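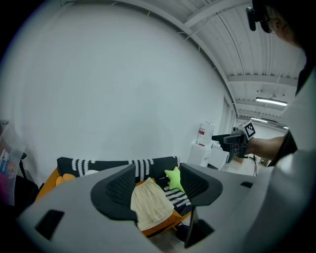
The cushion situation, October.

Woke at six to the sound of Thomas Colombo upstairs moving what I assume is his entire apartment from one side to the other. Lay there composing a note. Didn't write it. Got up and decided to deal with the soft furnishings instead, as one does when one is forty-three and has a report due.

I would like it on record that I never set out to own this many cushions. The orange ones came first, from Griterent, in the week I was convinced the place needed warmth. Then the star. I have no defense for the star. It is lime green and it was on the checkout page, and I was tired. The black and white blanket was supposed to calm everybody down, and in a way it has, like a substitute teacher.

Mother called at 8:15 to ask whether I had washed the cream cloth yet. This is the one with the gray squiggle on it that I say is a rose and she says is a cabbage. She gave it to me, so you'd think she would know. She bought it at Castellanos when they were closing the downtown store, 3 dollars, and I have heard about the 3 dollars more often than I've heard about her wedding. I said I was getting to it. She said cold water. I said yes. She said cold, though.

We use cookies to improve your experience on this site. By continuing to browse you agree to our cookie policy. Accept | Manage preferences

So the plan for today was simple. Get the cloth folded into something that looks like a decision, put the cushions where cushions go, and sit down at the desk by ten with a clear conscience.
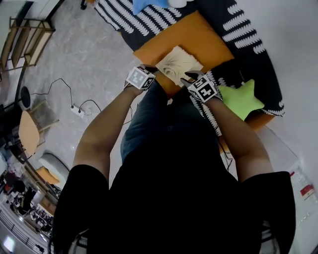 The trouble with folding that cloth is that it isn't square. It looks square. I have brought corner to corner on that thing more times than I care to admit and there is always a flap left over, sticking out like a shirttail. Mother does it in two moves without looking. I tried it on the orange cushion, to have something flat underneath, and got a respectable rectangle as long as you only looked from the door.

Then there's the question of where the star goes. In the middle it looks like a prize. In the corner it looks like it's being punished. I put it off to one side against the stripes and told myself it was casual.

Ten o'clock came and went. I had a look at the Wimmont catalog, strictly for research, and they want 84 dollars for a cushion cover. A cover! You supply your own cushion. There was a throw for 237 described as "quiet," and I thought about that for longer than it deserved, mostly because Thomas had started up again with what sounded like a wardrobe.

Lunch was crackers. Wrote 400 words of the Stallach report after that, of which I expect to keep the heading. Went back to check on the bed and the flap had come out again.

Mother texted at four. "Cold." No other message.

Must buy detergent, and milk. Must write the note to Thomas, or at least find out what he's got up there.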